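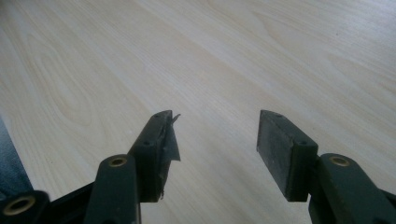 When a robot comes to work in a factory, the people who work there get new jobs to learn. At the Gronard toy workshop, people used to put every wooden block into its box by hand. Now a robot does much of the packing. A robot has no skin, so its fingers need something soft to hold things well. Look at the two dark fingers of this hand-held gripper over the pale wood. The finger on the right has a flat gray pad on its inner side. On the left finger, the black strip is torn and part of it hangs loose. A person has to see this and put on a new one.

Who is this person? At Gronard it is often Yasmine Zaki. She packed boxes for many years, and her hands were tired in the evening. In June she learned how to take care of the robot. She checks the fingers every morning before the machine starts, and she keeps new pads in a drawer near her table.

How much can the robot pack? On a good day it fills 1000 boxes. It does not need lunch, but it cannot tell if a block has an ugly scratch. Kavinda Majumder looks for scratches. He takes the block in his hand, turns it and feels it with his thumb.

Were all the workers happy about the robot? No. Some were afraid to lose their work. Two people moved to the paint room, and one of them, Bheki Buthelezi, still says that he liked packing more, because he could talk with his friends at the long table. Now the friends meet at lunch.

Words to know
Automation: when a machine does a job that people did before.
Gripper: the "hand" of a robot.
Pad: a soft piece that helps the fingers to hold.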